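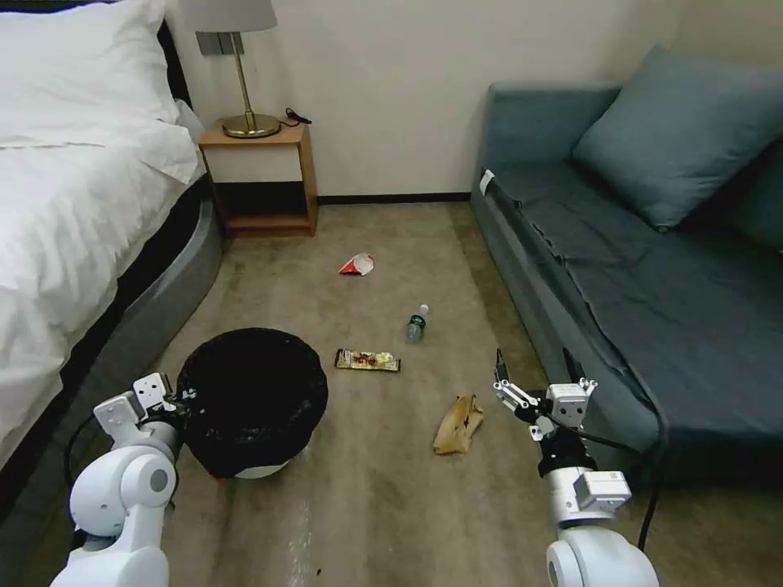

Imke Wendt wrote in to ask whether a nightstand that small can really hold everything a person needs by the bed, and whether she should spend the extra on one with a drawer. Fair question, Imke, and it gave me the push to finally write up our guest room, which I've been promising to do since May.

The nightstand first, then. It's the Awan, the little wooden one with the light top and a single open shelf, and I paid 100 dollars for it. A lamp with a round base fits on top with room left for a phone cable, a glass of water and a paperback, and I wouldn't ask more of it than that. The shelf sits empty most of the time in our house, but when my friend Lucía Miranda came for a long visit she had it stacked with magazines by the second morning (she reads the way other people eat chips). I did look at the drawer version, and I'm glad I passed – guests forget things in drawers, and then I'm standing in line at the post office with somebody's reading glasses.

The lamp I love without any reservations at all! White drum shade, slim brass stem, and it looks a good deal dressier than it has any right to in a corner like that.

Now the sofa, the blue-gray Ullance, which was the big splurge at 526 dollars. The seat is flat and firmer than I expected, lovely for putting on your shoes and maybe a little stern for a whole movie. The loose back cushions help a lot, though they do need plumping. The low armrest is just right for leaning an elbow on. Mine still has its small white tag on the arm, and I suppose I should get the scissors out.

Last, the trash bin, because a bedroom needs one and I went far too long without. Ours is round and white and lives right beside the bed. A black liner folds over the rim and hides a fair bit of the white, so if that bothers you, buy smaller bags and tuck them in. On beige carpet I want cups and snack wrappers to have somewhere to go, and I'd get the same bin again tomorrow. The nightstand too, Imke, without the drawer.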